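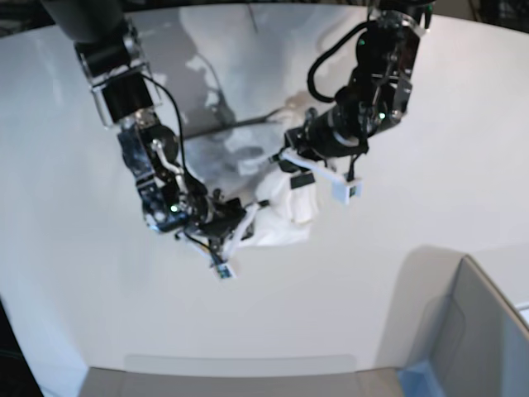
The two-arm cell at Nultida, with a white cloth held between the grippers.

The technician who looks after the cell in Drustcombe starts with the cables. "They hang loose at the wrists, and they need slack," she said. "Too much and they catch." She replaced one in December, at 2000 hours.

The fingertip pads get wiped every 185 cycles.
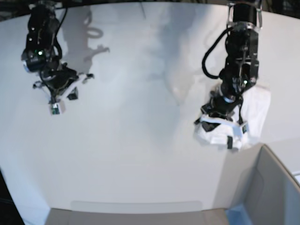
"I do one gripper at a time," she said. "Open it all the way, look at every finger, then the other one." She keeps the bin in the same corner of the table — moving it means teaching the drop point again. Spare pads come from Rallholm and can take up to a month to arrive, so she orders early.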